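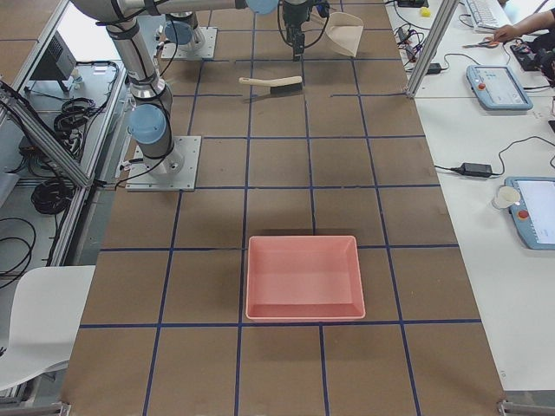

Zanele Modise asked whether the hand brush and dustpan can be ordered without the tray, and whether the replacement brush fits the older dustpan. Yes to both. Order the pair under the two-piece code below. The brush has not changed between the Clemano and Okstead versions, and either will sit in either dustpan.

Okstead Kitchen Bench Set
Catalogue no. 928
Supplied by Hermans
Page updated 2022-03-06

General
The Okstead set covers food preparation and dry clean-up on a single bench. It consists of a frying pan, a preparation tray, a hand brush and a dustpan. All pieces are sold separately or as a four-piece set. The set replaces the Clemano bench set, which was withdrawn in February.

Frying pan
Off-white, round, with raised rim and long straight handle. The handle has a raised rail along each side and a shallow channel between them. An elongated hole near the end of the handle allows the pan to be hung. 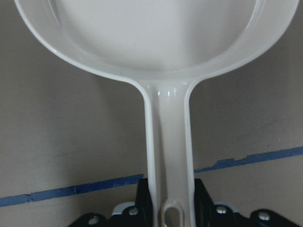 The hole takes any hook or rail up to 15 mm in diameter. For thicker rails, use the Pirnamwood adaptor ring, sold in packs of 11. Do not hang other utensils from the same hook, as the weight then bears on one edge of the hole. Lids are not available for this pan.

Preparation tray
Rectangular, salmon pink, plastic, with sloped walls and a flat bottom. Intended for cut fruit, peelings and small utensils. The tray is not rated for oven or microwave use. Wash by hand in warm water and dry before stacking. Trays stored wet will mark where the walls touch.
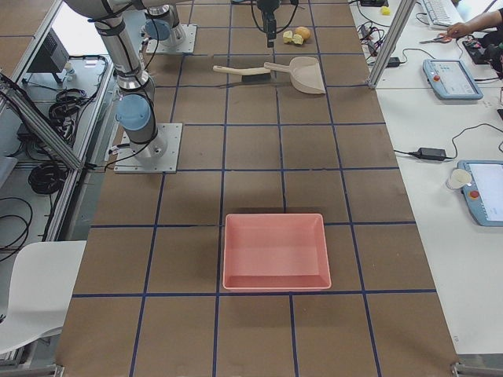 Tray, hand brush and dustpan on the bench, with lemon halves and an orange.

Hand brush and dustpan
The brush has a pale handle and dark bristles. It is for dry material only: flour, crumbs, dried peel, tea. Citrus juice and oil should be wiped up with a cloth first. Bristles that have picked up grease can be washed in mild detergent, rinsed and left to dry with the bristles facing down.

The dustpan is plastic, with a wide flared scoop and a raised rim at the sides and back. Hold the front lip flat to the bench when sweeping in. A slight lift at the handle end improves contact on uneven tops.

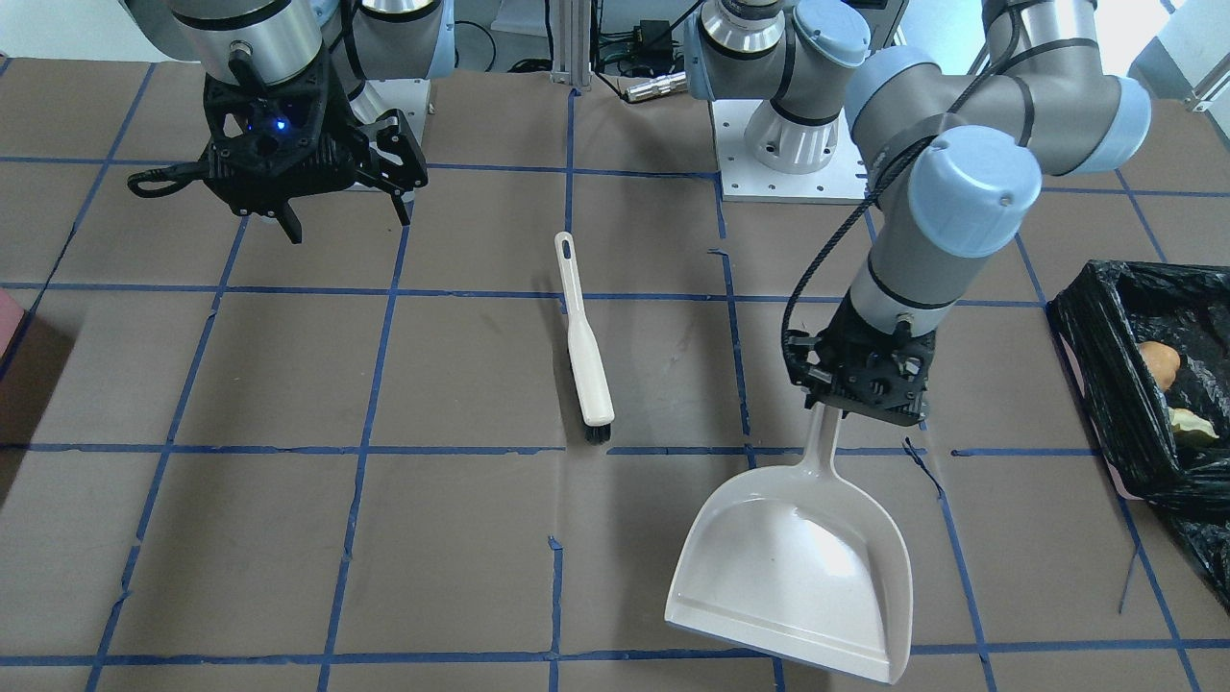

Check the lip for nicks every few months and replace the dustpan if fine material passes underneath. Worn lips should not be sanded or trimmed. The replacement brush and the replacement dustpan carry their own codes.

Ordering codes
928 four-piece set
928-T tray
928-F frying pan
928-BD hand brush and dustpan
928-B hand brush only
928-D dustpan only

Trade cartons of 928-B contain 100 brushes and are not split. Colours are as listed and cannot be specified at order.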